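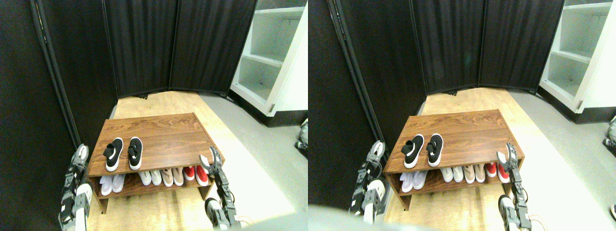 Las zapatillas negras, sobre el zapatero. Las demás, en la balda.

Incidencia 616: la pinza derecha da por cogido lo que no ha cogido
Emese Kocsis, agosto · 2 veces compartido

Célula Bundosden, tarea «bajar calzado a la balda». El brazo derecho cierra, informa de «agarre correcto» y se retira con las manos vacías, muy satisfecho. El registro marca éxito; el par negro opina otra cosa.

Paso 1. Reinicio del controlador. El mismo error, con mejor arranque.

Paso 2. Cambio de pinza activa. La izquierda, con idéntica orden, no miente. 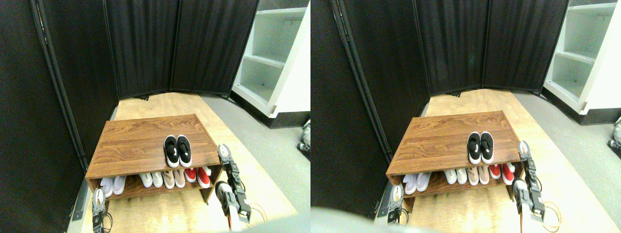 Paso 3. Sensor de fuerza
En vacío, el lado derecho lee 3.000 unidades. El umbral de agarre está muy por debajo, así que aire y zapato le parecen lo mismo. Kornél Gulyás puso el offset a cero y la lectura volvió a subir al girar la muñeca. 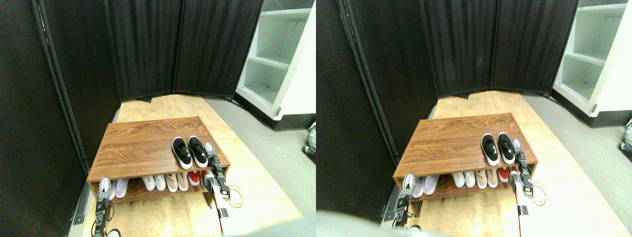
El par negro en el extremo derecho, con la pinza derecha al lado.

Paso 4. Conector de la muñeca
Tenía un pin doblado. Sustituido a las 16:40. Recalibrado en frío y con la muñeca en sus dos topes. Sigue en observación.

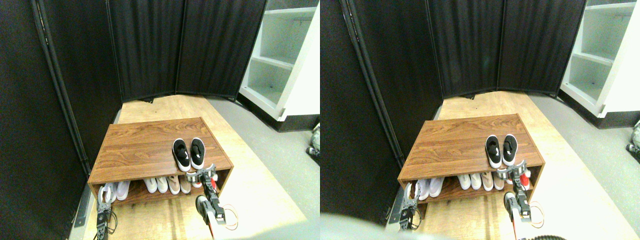 ¿Se puede seguir usando la célula mientras tanto?
Con la pinza izquierda, sin problema; la derecha, solo a velocidad reducida y con alguien junto a la parada.

Comentarios (3)

Géza Barta: En Drardale nos pasó igual. Mirad también el apantallado.

Réka Illés: ¿Y los «éxitos» del registro se borran?

Emese Kocsis: Se marcan como dudosos. Ya he avisado a Cor Van Acker, que los tenía en una gráfica preciosa.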